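## Folding Table FAQ

**Which garments does this page cover?**
Short-sleeve polos and other knit shirts with a ribbed or striped collar. Woven shirts are on the Dewan page.

**How should the shirt start?**
Either flat or crumpled.

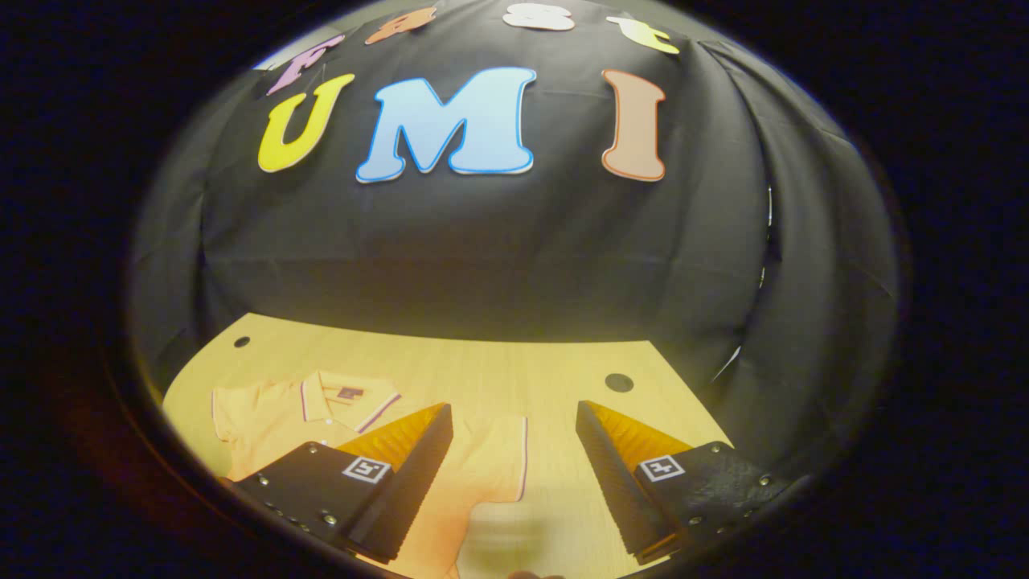
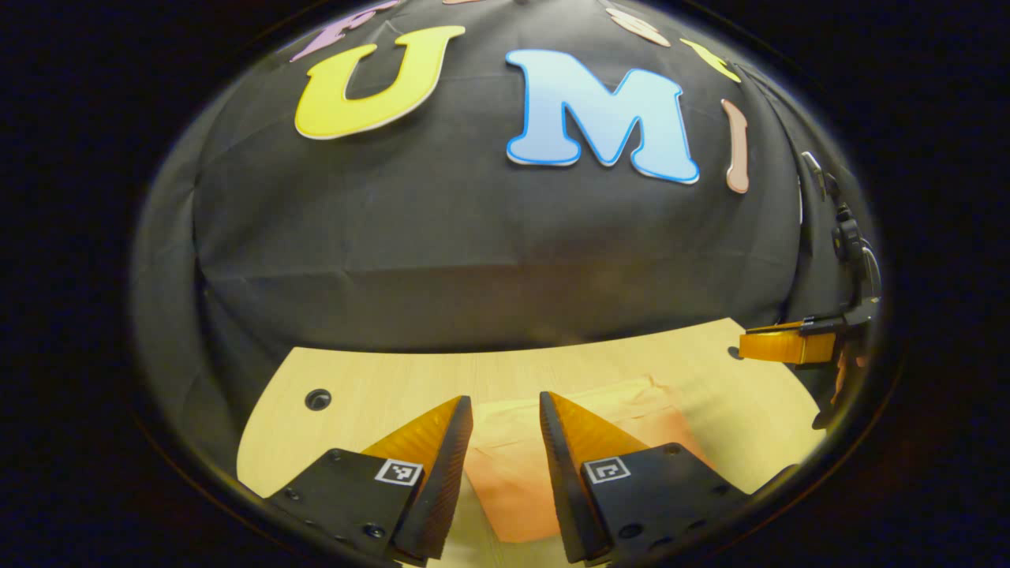
Button the placket before the first fold. Smooth from the collar down to the hem, then turn each side in to the same width.

**Do sleeves go in first?**
Yes. Lay each one back along the side fold, cuff straight.

**Where do finished shirts go?**
Bin 9, stacks of 2, collars alternating. Report stains to Jaruwan Hemmin.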